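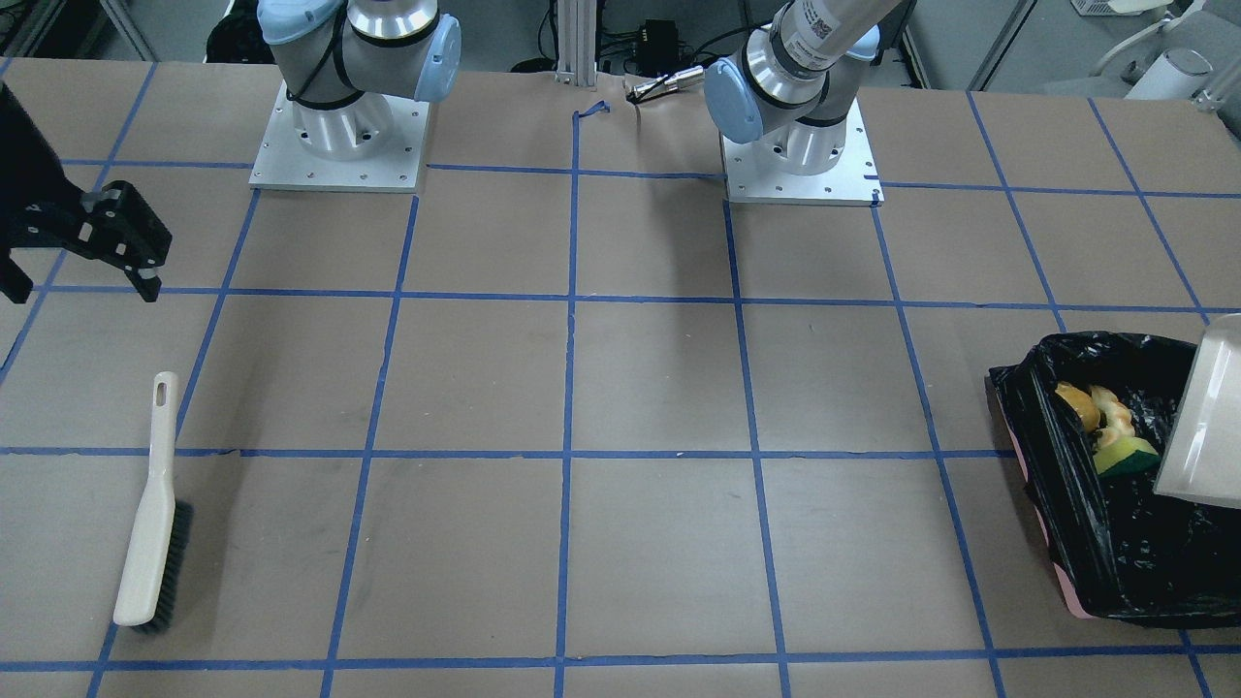 Table 2, re-taped - March 2019

Old grid had had it, corners lifting everywhere. Pulled the lot up and started again with blue tape on the brown paper. Squares meant to be 200 a side, measured to tape centres. They aren't all. Near end looks generous, haven't gone round with the steel rule yet.

Paper is the Stulico roll, 160 gsm. Better than what we had in January, which tore whenever the tape came off. It does mark though. Smudges on the left and in the middle, wiped at them dry with a cloth, no change. Leaving them. Will not put water on it.

Order of work, for Norbert:
Lengthwise strips first, then crosswise over the top.
Mark out both ends in pencil before any tape comes off the roll.
Stick one end, walk the roll down, press from the middle outwards. I pulled too hard on a couple and they bowed.
Brush the paper before each strip, not just at the start. Grit under the tape is what makes the little wrinkles.
Tear against the ruler, don't use the knife on the table. Tahsin has already cut through one sheet that way.

Ran short partway through a strip and had to join. Join is poor, bit of a gap and a bit of overlap, both in the same place somehow. Also a kink further along the same line. Could lift that strip and do it again, would take 25 minutes with the press-down. Tahsin Rathnayake says leave it, Norbert Szénási says redo. I'm with Tahsin for now.

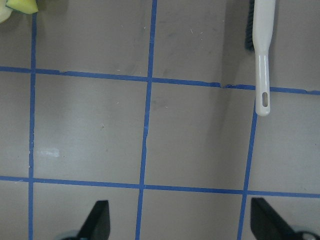

Tape grid from above, join in the upper line right of centre.

Lines lean a bit and the width wavers. Good enough for putting things down in the right square, no good for measuring off. If anyone wants a proper dimension use the rule, dont count squares.

Tape: last of the Hosport. Navaratnam do a wider one that might hide the crossings better but it would eat into the squares. Belano sample is still in the drawer, not tried.

Hand brush (cream handle, dark bristles) is the one for this table. Please don't take it for swarf, the bristles pick up oil and it goes straight onto the paper.

To do
- rule check, near row first
- number the squares? pencil only, small, in the corners
- order tape, almost out
- spare sheet cut to size and stored flat, not rolled, it fights you all the way accross
- decide about the join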